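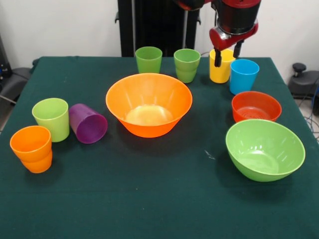 November 6, 2020
by the Bevholm blog

OK quick one tonight, the dishwasher is on and I have maybe ten minutes.

Plastic cups. Every color. Yellow, blue, purple, more greens than anyone needs. We got into this in July when the last of the good glasses went on the patio tiles and I said right, that's it, plastic till further notice. Ordered the Tokance cups first, then the bowls from Hirach a week later. Big orange one is my favorite. Chips, salad, popcorn, whatever.

Problem is where they all go. Cups dont stack if they're from different sets, they wobble and then the whole tower comes down at 6 am. So I've been getting everything out on the green tablecloth and sorting before it goes back in the cupboard. Sounds fussy. Takes 2 minutes.
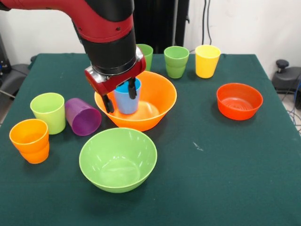
Can you put a cup inside a bowl to save shelf space?

Small cups in a wide bowl work fine, as long as you leave them upright and don't wedge them in, or the rims start to bend.

That trick got me most of a shelf back. Shelf is 80 cm wide, so not nothing. The bowls I keep low down where short people can reach them, the cups one shelf up. Greens together becuase I can never tell which is which anyway.

Tablecloth notes while I'm here: dark green hides juice, does not hide lint. Wash it inside out, cool, no softener. I had a Bjarnason one before this that faded after one summer, still cross.

Also measured the cups finally. Yellow one holds 300 ml, the tall purple 400. Which explains the arguments over who gets purple.

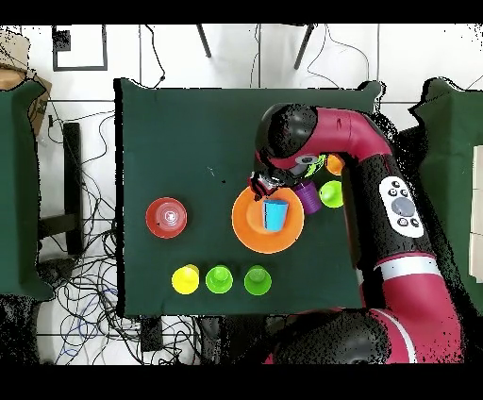

Blue on orange, yellow lined up with two greens.

Next post is lids. I have opinions on lids. Dishwasher just beeped, gotta go.

We use cookies to make this site work. By continuing to browse you accept our cookie policy.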